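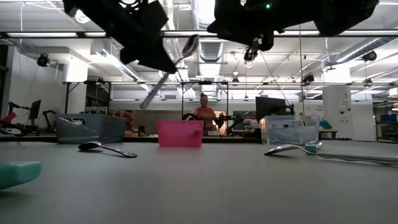
Spoons and bins: where we are now

Since July the Doviden team has been recording examples for the sorting task. The work is simple to explain: the two arms pick up spoons from the table and place them in one of three bins. An operator guides the arms by hand control and each try is saved as one example. We have now 319 good ones, and the plan is 2000 before the first training.

Spoons are more difficult than we expected. A thin handle lying flat gives the fingers very little to hold, and the shiny metal confuses the depth reading. For this reason we ask operators to change the starting place of the spoons after every 5 examples - also the direction of the bowl, please.

Failed tries should be kept too. Mark them as failed in Jikerik and do not delete them.

If your group would like to take a recording shift, write to the Doviden list. New operators need 2 practice sessions first.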